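Aarti Rajput has taught evening pottery classes at Erero for three years. The studio takes up the ground floor of a former print shop, and most of her students have never touched clay before they walk in. We talked after a beginner class on hand-building, while the last of the bowls were being carried to the drying shelves.

Rajput did not train as a teacher. She worked in an office and took a class at another studio, Claeys, when she was looking for something to do on winter evenings. Her first teacher there was Tamer Tannous, who still runs the wheel classes.

"I was bad at it for a long time," she said. "Tamer let me be bad at it. He'd come over, fix my elbows, and go away again. I try to do the same."

At Erero a beginner session lasts two hours. Students get a bag of stoneware, an apron and a set of basic tools, and they make one piece. Rajput gives a short demonstration at the start and another when it is time to attach handles or feet. The rest of the time she walks between the tables.

She prefers to start people on pinch pots and slabs before they go near a wheel. "People come in wanting the wheel, they've seen it in movies," she said. "On the wheel your first evening, you'll probably go home with nothing. With a slab you go home knowing you'll have a mug. It might lean a bit, but you can drink out of it."

The mugs don't go home the same night. They dry slowly under plastic and then go through a bisque firing, glazing and a second firing. Students can come back to glaze their own work or pick a color from the sample tiles and leave it to the studio. Most come back.

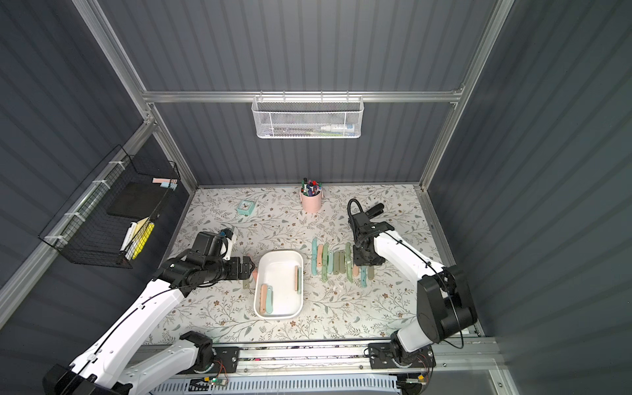
I asked what goes wrong most often. Rajput said it was handles. A handle that is wetter than the mug shrinks more as it dries and pulls away at the join. She has students roll their handles early and set them aside while they finish the body, so that both parts are at the same stage. Scoring and slip come after that.

"They score it like they're afraid of hurting it," she said. "I tell them to scratch it up properly. You're going to smooth it over anyway."

The other problem is thickness. Beginners tend to leave the bottom of a pot heavy and thin out the rim, and the rim dries first and cracks. She has them press a needle tool through the base to check the depth before they go any further. The hole closes up with a thumb.

Kyrylo Semeniuk, who loads the kilns at Erero, joined us for part of the conversation. He keeps a notebook of every firing, with the cone, the shelf layout and anything that came out wrong. The studio glaze on the mugs that evening was a matte blue, and he has changed the recipe twice. The first version ran onto the shelves. The second one stayed put but came out gray on the lower shelf.

"I moved it up one shelf and it was blue again," he said. "I haven't worked out why. I just write on the bucket, top half only."

Class sizes have been a point of discussion at the studio. The room can seat more, but Rajput stops at 20 students, and she would rather have fewer than that on handle nights. Kamarul Wattimena, who books the classes, would like to add a second session on the same evening. Rajput is not sure there is enough drying space for it.

"Everything has to sit somewhere," she said. "You can sell the seats, but then where do the bowls go?"

Some of her students have moved on to longer courses. One of them, Tamer Twal, now rents a shelf and comes in most weeks to make lidded jars. His lids didn't fit for a whole season. Rajput showed me one of the later ones, a squat brown jar with a knob shaped like an acorn, and the lid sat flat.

Her own work has slowed down since she began teaching. She makes large serving dishes, usually from a coarse red clay, and decorates them with white slip that she combs through with her fingers. She had planned a small show at Nosura last year and put it off when a kiln load cracked. Five of the dishes were lost, and she has started them over.

"I don't mind," she said. "I kept the pieces. I use them to show the class what it looks like when you rush the drying."

The next beginner course starts in March. It will cover pinch pots, slab mugs and a coil vase, with the wheel left for the final session. Rajput asks students to cut their nails short and to wear something they don't care about, even with the apron. Long sleeves should be the kind that can be pushed up and will stay there.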